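Tresness publica su informe sobre el cumplimiento de los altos el fuego en zonas fronterizas en disputa

Tiempo de lectura: 2 minutos

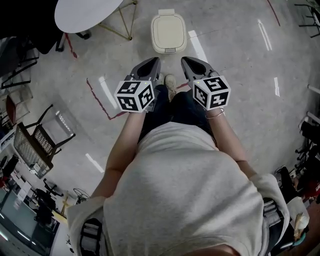 Dos pinzas de mano con marcadores de referencia en blanco y negro.

Trostthorpe, agosto. El centro de estudios de seguridad Tresness ha publicado el informe «Verificación y escalada: mecanismos de notificación en líneas de contacto», dedicado al funcionamiento de los sistemas de aviso previo de maniobras militares entre Estados sin acuerdo de paz vigente.

El documento examina 237 notificaciones remitidas por las partes a lo largo de cinco años y las compara con los registros de los equipos de observación. El análisis se limita a ejercicios con movimiento de unidades terrestres a menos de 20 kilómetros de la línea de separación. Quedan fuera los ejercicios navales y los vuelos de reconocimiento, que se rigen por protocolos distintos.

Según el informe, la mayor parte de las discrepancias corresponde al plazo de aviso y al número de efectivos declarado. Los textos en vigor fijan el umbral de notificación obligatoria en 400 efectivos, pero no precisan si el cómputo incluye las unidades logísticas y de ingenieros. Las partes aplican criterios diferentes, lo que dificulta la comparación entre declaraciones sucesivas.

Tresness recomienda adoptar un formulario único, con definición expresa de las unidades computables, y habilitar un canal técnico permanente entre estados mayores. Propone también que las rectificaciones se comuniquen por el mismo canal que la notificación original y conserven su número de registro.

La metodología fue revisada por el instituto Nogueira, que comprobó la codificación de los datos y la clasificación de los incidentes. Las conclusiones son responsabilidad exclusiva de Tresness.

El informe completo, los anexos estadísticos y la tabla de codificación pueden solicitarse a la oficina de prensa de Tresness en Trostthorpe. La base de datos se depositará en el archivo Relness, con acceso previa inscripción.

Publicaciones recientes
- Control de armamento convencional: estado de los compromisos
- Observación civil y mandato: nota técnica
- Glosario de términos sobre líneas de contacto
- Nogueira y Tresness renuevan su convenio de revisión metodológica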